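Where Does the Trash Go?

Every day you throw things away. An apple core, a tissue, the wrapper from something you were told not to eat before dinner. You drop it in the bin, and it goes "away."

Grown-ups say "away" as if it were a town. It isn't on any map. So where does the stuff in your bin end up, and who has to deal with it? Put on some old shoes and let's follow it.

First stop: your house

People didn't always have trash trucks. For a very long time the plan was simple: open the window, throw it out, close the window. This worked fine as long as you didn't have neighbors, or a nose. In crowded cities the streets filled up with bones, ashes, cabbage leaves and worse, and pigs wandered around eating the best bits. The pigs thought it was an excellent system.

Bins came along because people got tired of stepping in things. Plastic trash bags came much later, in the middle of the 1900s. Before that, families lined their bins with old newspaper, or didn't line them at all and had to scrub them out. Ask your oldest relative about scrubbing the bin. Then make yourself comfortable, because you may be there a while.

A trash bag is a strange thing to make. It has one job, which is to hold what you don't want, and as soon as it is full, you don't want it either. Most are made from a kind of plastic called polyethylene (say "polly-ETH-uh-leen"). The factory melts little plastic beads, squeezes the goo through a ring, and blows air up the middle. The result is a huge, thin bubble shaped like a tube, sometimes taller than a house. The tube gets flattened, sealed across and cut. Yes, your trash bag began life as a bubble. It peaked early.

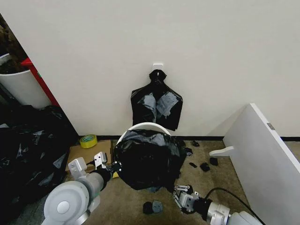
A black plastic trash bag hanging from a wall hook over a round white bin.

Black is a popular color for trash bags, and there are two good reasons. Black coloring hides the fact that recycled plastic comes in a muddle of shades. It also hides your trash, so that people walking by don't have to look at last night's spaghetti.

Second stop: the truck

On Monday morning, or whichever day your street gets, the truck comes. You know it comes because it sounds like a dragon chewing a piano.

The chewing part is real. Inside the back of the truck is a big metal blade that pushes the trash forward and squashes it. Trash is full of air. An empty cereal box is mostly a box of nothing, and driving nothing around town costs a lot of gas. By squashing it, one truck can visit hundreds of homes before it has to go and empty itself.

Let's say our truck belongs to the town of Fellside, and it stops at 387 homes before lunch. If it couldn't squash anything, it would have to turn around long before that, and the people at the end of the street would be waiting with very full bins and very cross faces.

Third stop: the big smelly building

Many trucks don't drive straight to the end of the line. They go to a transfer station, where they tip everything onto a giant concrete floor. Machines scoop it up into even bigger trucks, or sometimes onto trains. There are trash trains! They are not the kind you ask to ride on for your birthday.

If your town recycles, the recycling goes to a different building for sorting. This part is clever. Magnets pull out the steel cans. Aluminum cans don't stick to magnets, so a spinning machine pushes them off the belt with a kind of invisible shove. Spinning disks bounce flat cardboard along the top while smaller things drop through. Puffs of air blow plastic bottles to one side. People stand along the belt as well, picking out whatever shouldn't be there, and they have seen it all: bowling balls, garden hoses, diapers. Please don't be the diaper family.

Fourth stop: the hole, or the fire

What can't be recycled usually goes to one of two places.

The first is a landfill. It isn't just a hole. A modern landfill is built a bit like a lasagna. At the bottom there's a layer of clay and a thick plastic sheet, so that dirty water can't leak into the ground. Then comes a layer of trash, squashed flat by a heavy machine with spiky wheels. Then a layer of soil, to keep the smell in and the seagulls out. (The seagulls do not agree to this.) Then more trash, then more soil, and so on until the hole has turned into a hill.

Deep inside, it's dark and there's hardly any air, so things rot very slowly. Scientists digging in old landfills have found newspapers you could still read after decades. The news in them was a little out of date.

The second place is a plant that burns trash to make heat and electricity. The smoke has to be cleaned before it goes up the chimney, and there's ash left over at the end, which needs a place to go too. Even burning doesn't quite get you to "away."

How long does it last?

Different things take very different amounts of time to break down. A banana peel in a compost heap can be gone in a few weeks or months. A wool sock might take a few years. Plastic can hang around for hundreds of years, and scientists are still arguing over exactly how long, partly because plastic hasn't been around long enough for anyone to check. Glass just sits there. Glass is in no hurry at all.

Try it yourself: the bin detective

You'll need a pencil, some paper and a grown-up who won't faint.

Pick one day. Each time anyone in your home throws something in the bin, write it down. You don't have to touch it. At the end of the day, put a star next to anything that could have been recycled, a leaf next to anything that could have been composted, and a question mark next to anything that makes you wonder what your family was thinking.

Now try some math. If your family fills one bag every week, and each bag holds 60 apple cores' worth of trash, how many apple cores is that in five weeks? (It's 300. That's also far too many apples.)

Words to know

Compost: old food and leaves that have rotted into something plants love.

Landfill: a place built for burying trash in layers.

Polyethylene: the plastic used for most trash bags, and a great word to drop into dinner conversation.

Transfer station: where trash changes trucks.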